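4.2 Reasons for keeping savings in cash

The second part of the survey asked why households with a stable surplus keep it in a current account and do not invest it. As explained in Section 3, the sample was drawn from customers of three providers, Osberg, Pimetti and Caron, and 2,595 questionnaires were complete enough to be used. The median surplus held in cash was about 3,000 pounds. From the same sample we invited 192 persons to a longer interview, which was held in their homes or by telephone.

The most frequent reason given was fear of loss, and this agrees with earlier work on the subject. However, the interviews show that the word "loss" is used in more than one meaning. Some respondents mean a permanent fall in the value of the fund. Others mean that the money will not be available on the day when it is needed, for example when a household machine has to be replaced. We call the second meaning "access loss". In the questionnaire the two meanings could not be separated, and we consider this a weakness of our instrument.

Access loss was mentioned most often by respondents who plan their spending around large household goods. They keep a sum ready for the car, the boiler or the washing machine, and they think of this sum as already spent. For this reason they did not answer with interest to questions on expected return. One group had even written the name of the item beside the amount in their own records. Such labelling of money is well known in the literature on mental accounting, but we did not expect to find it so strongly among the higher incomes.

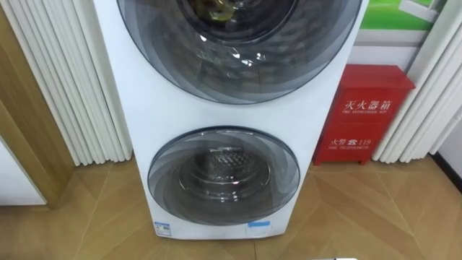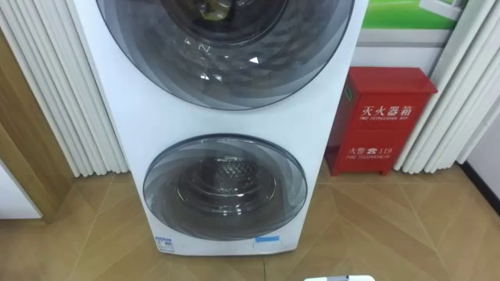

Figure 6. Stacked laundry appliance with two round doors.

It is not the investment I am afraid of, it is the month after, one respondent from the Pimetti group told us – and if I sell when prices are low, then I have paid for the repair two times. She added that an adviser had once shown her a chart of long-term returns, and that the chart did not answer her question at all.

This remark is typical for the access loss group. The respondents understand that markets move, and many of them could explain the effect of inflation on cash quite correctly. What they miss is a rule for how much should stay outside the investment. When the interviewer proposed such a rule, in the form of a fixed reserve equal to some months of spending, the stated willingness to invest the remaining part became higher. We must be careful here, as a stated intention in an interview is not the same as a decision.

The customers of Caron differ from the other two groups in one point. Caron offers an account in which the reserve and the fund are shown on the same page, and its customers spoke less about access and more about fees. We cannot say if the account has caused this difference or if people with such a view choose the account. A follow-up in Fleltow, planned for July, will put the question to new customers before they open any account – the wording will separate the two meanings of loss from the beginning.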